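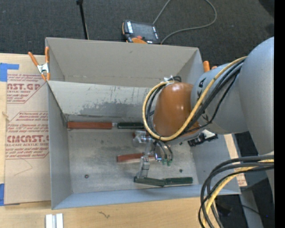
mossgatherer
Prastwood have put the deposit up again. 400 to borrow a starter set for the month, and you still have to drive out and fetch it.

tinlid49
It was 400 last August as well. You're thinking of the Allora scheme, where they charged you 2 quid and lost your form.

mossgatherer
I have the email open. Last August it was free to members.

Wokine
Free to members who joined before the newsletter went digital, so both of you are wrong, which is nice.

I don't see the point of toy libraries charging deposits at all. The families who need them can't spare the money, and the ones who can have a playroom already.

pudding_lane
Ours dropped the deposit and half the train track walked. The catalogue says 3,111 items — I'd like to meet whoever typed that with a straight face.

tinlid49
Salehi Road do it on trust and seem fine.

pudding_lane
Salehi Road lend out jigsaws. Who steals a jigsaw?

mossgatherer
My sister, but that's for another thread. Does anyone know if Prastwood take cards yet, or is it still cheques?

Wokine
Cheques. Bring your own pen.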